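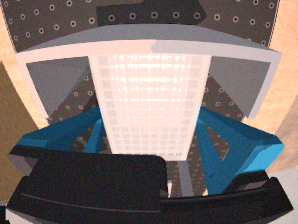 Black gripper with blue fingers, dark grey pegboard behind.

Search this project

Ketby Attendance Tables

Daily attendance for 56 public schools, put together by Stiter from the monthly returns. There are 2911 records, one per school, year level and month. A student is marked present if they were at school for at least half the day. Excursions and sport days are counted as present.
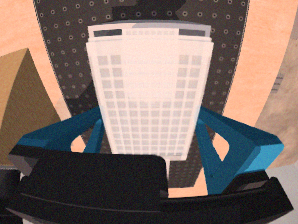 How the rate is worked out

Days attended are divided by days enrolled, then multiplied by 100. Students who change schools are counted at each one for the days they were enrolled there. Year levels with fewer than 5 students are left blank.
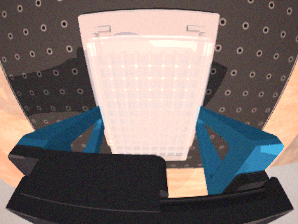

The monthly file has one row for each year level and one column for each school day. Small schools with combined classes are split back into year levels before they go in. On paper it would look much like the face of the thing between the blue fingers, small square cells in even rows and columns. Pupil-free days stay in as empty columns.

Known problems

- May is incomplete for Uvetti, where 200 student records were entered twice and have been taken out.
- Late enrolments at Smits are dated to the first of the month.

Last updated 15 June 2026

We use cookies to remember your settings. Accept / Manage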